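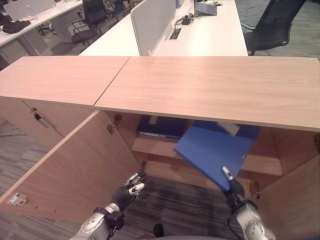
Filing task in the open office: right hand on the blue folder, left hand free by the cabinet door.

Good Practice for Shared Office Robots: Frequently Asked Questions

These are the questions we get most from teams starting out with two-armed robots in ordinary offices. The answers follow the Gilora house rules, last revised December 24, 2019. If yours isn't covered, write to Nathalie Martens at the Weris desk. She loves a hard one!

Who do the house rules apply to?
Everyone who runs, records or stands next to a robot on our floors, visitors included. They sit on top of the law and the maker's manual and never replace either of them. Where two rules disagree, follow the stricter one and tell us, so we can fix the wording.

Why practice on office furniture at all? Isn't a lab bench safer?
A bench is simpler, and you should start there. But a real cabinet has doors that swing, shelves that hide things and a top that hangs over your fingers, and learning to work around all of that is the fun part (we think so, anyway). Once a task has passed on the bench 3 times in a row, you may move it to the office.

Do both cabinet doors have to be open?
Yes, for any task that reaches inside. Open them as far as the room allows before the folder is touched. A half-open door gets bumped, and locks and hinges take the worst of it.

What should the idle hand do?
Stay in view and stay empty. Please don't park it on a door edge or lean it on the cabinet top. If the second hand is needed later, to steady a folder or catch a door, it should be able to get there without crossing the working arm.

Can we use real files?
No. Use practice folders with nothing private in them. The Ramasamy set has 58, in several thicknesses, and you can borrow it for a week at a time. Labels are fine as long as they don't carry a person's name.

How should a folder come off the shelf?
Slowly, and at whatever angle clears the overhang. People worry that a tilted folder looks messy. It doesn't matter one bit! What we look for is a steady grip and no scraping along the underside of the top.

Where can people stand?
Behind the robot or well off to the side, never between the arms and the cabinet. Closed shoes, please. The person with the stop button does nothing else while the arms are live, and that includes checking messages.

What about cables?
Walk the floor before every session. Office cables move overnight, and a charger lead that was under a desk yesterday can be across your path today. Anything you can't move gets noted on the start sheet.

What counts as an incident?
Any contact you didn't plan, even a gentle one. We logged 214 reports last year and 169 of them were light touches with no damage. We're delighted to have those! They tell us which cabinets and which tasks need another look.

Do I need training first?
Yes, half a day, run by Flerkura. The next open session is in April, and you'll have your hands on the controls before the first coffee break.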